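Sorting the waste corner, part 2

The paper side of this went fine, so the remaining problem was packaging. For most of the year I had one bin in the sitting area and one in the kitchen, both taking everything, and a drawer of folded bags that never got used. In April I moved the kitchen bin under the counter, which cost me the larger opening. The small pedal bin against the wall then became the one that fills first.

It has a dark gray body and a yellow lid. The body tapers toward the floor, so the footprint is small and it can sit close to the baseboard without the lid rubbing on the wall. I checked the lid clearance with a folded card and left 14 mm. Less than that and the lid drags on the paint when the pedal goes down quickly. More and the bin starts to walk out onto the carpet, where it gets kicked.

Carpet is the weak point of the whole arrangement. The pile gives under the front of the bin, so each press on the pedal tips it forward slightly. I tried a cork mat from Zidley, which was too soft, and then an offcut of vinyl from the Skarngate clearance shelf, which was stiff enough but looked terrible. Both are gone. The bin stands directly on the carpet again and I press the pedal more slowly.

Film and bottles are what I have been trying to separate. A thin plastic bag weighs almost nothing and takes up half the bin if it goes in as it comes off the shopping. A clear drinks bottle with the cap on is worse, as it holds its air and nothing packs around it.
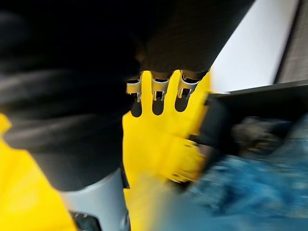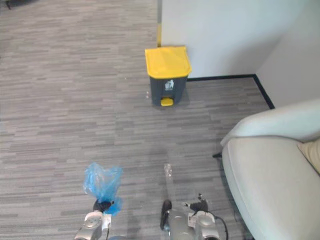
The second one has the pedal bin with its lid shut, a blue bag and a clear bottle.

Does a bottle need its cap removed before it goes in the bin?

Take it off, press the bottle flat, then screw the cap back on so the bottle stays flat. Check your local collection rules first, as a few still want the caps separate.

For bags the procedure is slower. Flatten, fold lengthwise to a strip, press the air out toward the open end, tie once. A tied bag stays small. An untied one has opened up again by the evening. Pantelis Triantafyllou wrote to me after part 1 suggesting a rubber band in place of the knot. It works, but then there is a rubber band in the film, and the drop-off point at Economou does not want those.

I logged one full cycle on the kitchen scale. The film came to 848 g over 25 days, which was more than I expected from one household. Bottles I did not weigh, only flattened. With both pressed down the bin went noticeably longer between liners.

Liners are unresolved. The Gredus ones fit the rim but are too long, and the spare length bunches at the bottom where the body narrows. I fold the excess over the outside and accept that the lid sits slightly proud. A shorter liner with the same opening would fix it. If anyone has found one, leave the dimensions in the comments, flat width first.

Part 3 will be the glass, once I have somewhere to put it.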